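Stokura Memorial Pages - Your Questions

31 comments | 9 shares

How long can an obituary be?
As long as you like! We love the ones that run on a bit - the bowling scores, the cousins, the church suppers. The first 100 words also go in Thursday's print edition.

Who writes it?
Usually the family. If you're stuck, Auður Hafstein on our Lauritsen desk will gladly call you and help you get started.

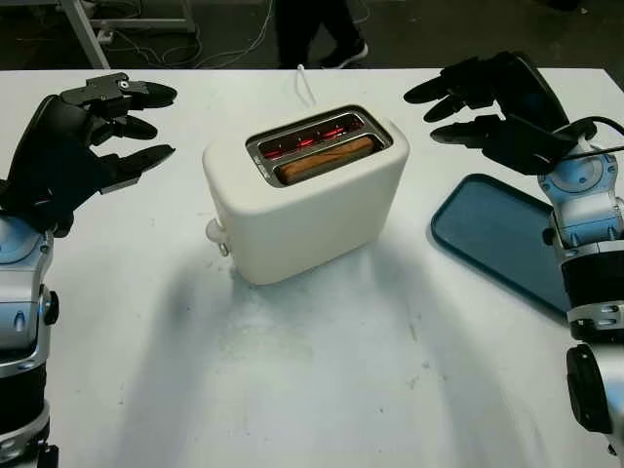 Toast on the go, one slice in the front slot.

Can I add service details later?
Yes, and please do. Send them by 3 p.m. and they'll be up the same evening.

Can friends leave memories?
They can, and it's our favorite part of the page. The guest book stays open for good, and you can have it printed and bound for the family - just ask.

Do you accept photos?
Yes, old or new. Prints can be dropped off at our Komska office.

Share 9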